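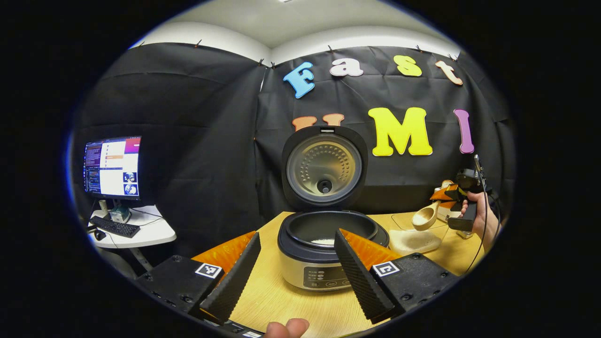 Rice cooker open, small bit of rice in the pot, audiobook queued.

Right, finished Millow last night and I need to talk about it before I start the next one. Mild spoilers, nothing past the halfway mark.

It's a sci-fi romance, narrated, and I've had it in my ears at every spare moment. She's a salvage pilot, he's the customs officer who impounds her ship, and they get stuck on a moon called Skikton with one working heater between them. You can guess.

First thing – the narrator is brilliant. He gives the officer this tired, flat voice that cracks a tiny bit whenever she's being rude to him. I rewound the airlock argument four times (on purpose, and then once more by accident on the bus).

Second thing – the pacing is a bit wonky. There are two whole chapters about mining rights on Boltel and I could not tell you a single thing that was decided. My mind went straight to tea.

But then! The bit where she finds her own ship's log in his desk! I stood in the hallway with one shoe on until the chapter was over.

If you've read Kuusisto, same author, you'll spot the old trader in the market straight away. I squeaked. You don't need to have read it though, it's only a couple of lines.

Grumble: they kiss and then don't speak for some four hours of listening. FOUR. Just talk to each other, you're sharing a blanket.

Steam level, as people always ask me – slow, slow, slow, then two chapters I wouldn't play out loud with the windows open.

Sequel's meant to be out in December and it follows her sister, the one with the forged papers. Already on my wishlist.

Anyone else listened to it? I want to know if you trusted the harbour master, I didn't for a second.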